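Dornora: session alignment and trajectory export for two-gripper recordings

Maintainer: Kirsten Eskildsen
Status: in use, interface not frozen
Last schema change: Dec 6, 2023

Dornora takes the raw streams from a pair of hand-held grippers and a head camera and writes one time-aligned episode per demonstration. It covers clock alignment, pose tracking, finger opening and export. Policy training lives in the Moltari repository and is out of scope for this file.

Scope of the sample session

The sample session shipped with the code is a tabletop task: an apple on a plate, a serving tray, a marble-patterned table. It was picked because the room is a hard case for visual tracking. The ceiling is pale, the lights are bright, the floor is glossy, and other people are in view at a distance.

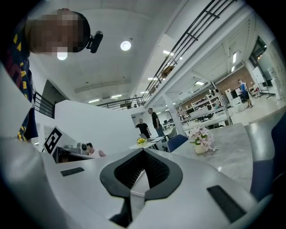

Pose tracking runs per device. Each gripper stream is tracked on its own, then both are moved into the head camera's coordinate system using the square markers on the gripper bases. If a marker is lost for more than 14 consecutive head camera images, the exporter stops using it and falls back to the gripper's own track until the marker is seen again. The fallback is recorded in the field pose_source, so it can be filtered out later.

Input layout

A session directory holds one folder per stream and a file named session.toml. The required keys are operator_id, task_id, clock_ref and calib_set. Optional keys are notes and exclude_ranges. Unknown keys raise a warning and are copied through unchanged.

Processing steps

1. Align clocks. Run dornora align on the session directory. The head stream is the reference unless clock_ref says otherwise. Offsets are estimated from angular velocity and written to offsets.json. The original timestamps are never edited.

2. Mask static hardware. Much of each gripper view is taken up by the housing, and features found on it will pull the track toward zero motion. The mask is stored with the calibration set – do not reuse a mask after a camera has been remounted. Faces are pixelated before this step and the affected regions are masked as well.
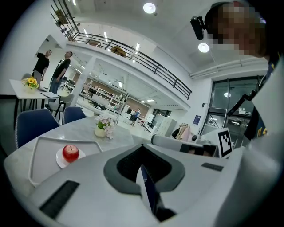

3. Track. Run dornora track with the flag --per-device. The tracker keeps up to 1,000 features per image. Reflections on the floor pass the feature detector but are usually rejected by the geometry check.

4. Export. Run dornora export. Output is resampled to 60 Hz. Position is in meters, rotation is a unit quaternion with w first, and finger opening is scaled from 0 (closed) to 1 (open).

Known issues

Left and right streams can be swapped if both folders carry the same device name. The check compares the marker IDs seen from the head camera with those in calib_set and fails if they disagree. It cannot run when neither base marker is in view, so start each episode with both grippers held out in front of the body.

Thin blossoms and leaves near the table produce unstable depth. The Hsieh filter, on by default since October, drops points whose depth variance is above the limit in filter.toml. Turning it off adds points but gave worse tracks on the Droltby sessions.

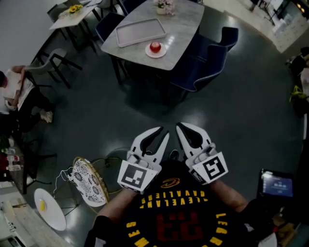

Cristóvão Serrano: The swap check passes on my side even when calib_set is missing the right marker. I think the comparison is done on the intersection of the two ID lists, so one match is enough. Could it require both?

Kirsten Eskildsen: Confirmed. The check now needs 2 matching IDs and exits with an error otherwise. Sessions exported with the old check should be run through dornora verify again; the tracks themselves do not have to be recomputed.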